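# Baskets and blocks on the sorting table

Larkstead toy library, 18 baskets later. The shelves in the front room have been changed over from plastic tubs to woven trays, and this page keeps a record of which ones we bought and how they are used.

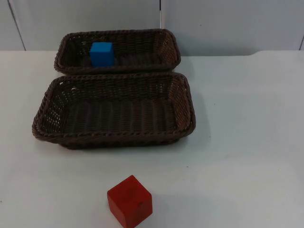 Xiuying Fang wrote in to say that her own wicker trays went brittle after two winters beside a radiator, and that she now wipes them over with a barely damp cloth every month or so and stands them on edge to dry. She also asked whether the braided rims hold up when children carry a tray by one end. So far they have, though we ask for two hands.

**The trays.** Two dark brown woven trays, one behind the other on the white table. Both are shallow and rectangular with a thick braided rim. The sides are woven openly enough to let the light through, and crumbs too, so they get tapped out over the bin before they go back on the shelf.

**The blocks.** One blue cube and one red, both wood. The blue one is in the back tray, towards the left. The front tray is empty.

## How the trays came in

The old tubs were given to us when the library opened and most of them had split at the corners. The lids had gone long before that. We looked at three sorts of replacement: wire, canvas and wicker. Wire was noisy when blocks were dropped into it. The canvas ones from Duvden were good and we kept a few for the dressing-up things, but they slump when they are half full and the smaller children could not see what was inside.

The wicker ones came from Gu, a shop near the station that was clearing its storage range. We paid for them out of the May sale money. They were sold as bread trays, I think, or at any rate they were on the same shelf as the bread bins.

Each one had loose ends of cane when it arrived. Yuzhen Lu went round the lot with a pair of side cutters and then a bit of fine sandpaper, and ran an old pair of tights over the weave afterwards. Wherever the tights snagged, it got trimmed again. It took an evening and a half. If you are buying this kind of tray for small children, do allow for that job before you put them out.

## How the blocks are kept

The library has 2,000 wooden pieces on its list, counting all the sets together. Plain cubes are the most borrowed. They used to go out in a drawstring bag, which meant they were tipped on to the floor as soon as they got home and came back in whatever the family had to hand.

Now a set of cubes goes out as 36 pieces in a tray, with a card underneath giving the number of each colour. On return the cubes are sorted by colour on the table and checked against the card. Anything missing is written on the back of the card in pencil and rubbed out when it turns up. Most pieces do turn up, usually in a coat pocket or down the side of a car seat.

Painted cubes are wiped and never soaked. Water gets in at the corners first and the paint lifts from there. A cube with lifted paint goes in the mending box, and if the bare patch is bigger than a thumbnail it is sanded right back and repainted. We use Jonero toy paint in red and blue. The yellow we had from them did not match the old yellow, so there are two yellows in the library at present and we have stopped worrying about it.

## Games people play with a tray and a few cubes

- **Posting.** One cube, two trays. Move it from one to the other and back. Good from about a year old, and it lasts longer than you would expect.
- **Red here, blue there.** A tray for each colour. Start with one cube of each and add more when the child is ready.
- **Under the cloth.** Put a tea towel over a tray with a cube in it and let the child feel for it. The weave of the tray is part of the fun.
- **Shops.** Trays are the shelves and cubes are whatever is being sold. Older ones like to write price labels.
- **Build to the rim.** Stack cubes inside a tray and guess which layer will show above the edge.

## Borrowing

Trays can be taken home with a set or borrowed empty. The loan is 4 weeks, and you can renew once by telling whoever is on the desk. There are 26 sets on the current list, with the cubes on the bottom shelf by the window.

Please don't leave wicker outside overnight — it goes grey and the bottom sags. If a strand comes loose at home, leave it alone and tell us when you bring the tray back. Glue makes it harder to mend. We have spare cane and it can be woven in again in a few minutes.

The old tubs are in the hall, free to anyone who wants them for the garden. Some have no bottom corners left but would do over rhubarb.

Page last changed Dec 18, 2019. The list of sets is pinned up beside the desk, and Yuzhen has a copy.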